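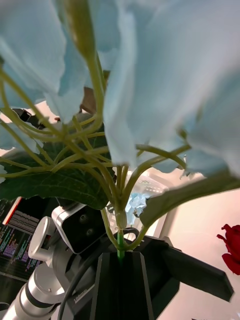

My grandmother kept her front room for company, and company meant the priest or someone selling insurance. The rest of us lived in the kitchen. I thought this was madness until I bought a house in Adstead and, within 6 months, had a room of my own that I wasn't allowed to sit in.

The formal living room was supposed to be dead by now. Builders in the Luik valley stopped drawing them years ago, and the brochures promised one large space where we would cook, argue and watch television together. We did. Then we started wanting a door.

Mei Mbeki sells houses on the Kurnonen side of town and has walked me through more front rooms than I can decently ask her to. "People say it's for reading," she told me. "I have yet to find the book."

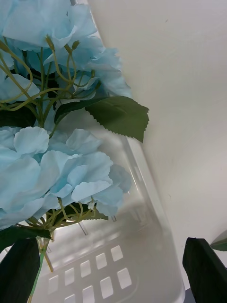
What she does find is the good sofa, bought on payments and still stiff as a church pew. Mine came from Destusow in August, 244 pounds of it, and took two men and some language to get around the bend in the hall. I have sat on it perhaps 20 times, mostly to put on shoes.

My husband would like a treadmill in there. My sister suggests a lodger. I've told them both that a house needs one room where the mail doesn't pile up, and they've both pointed at the mail.

Still, I dust it every week. The insurance man does it all by phone these days, but the priest is only 50 and lives up the street.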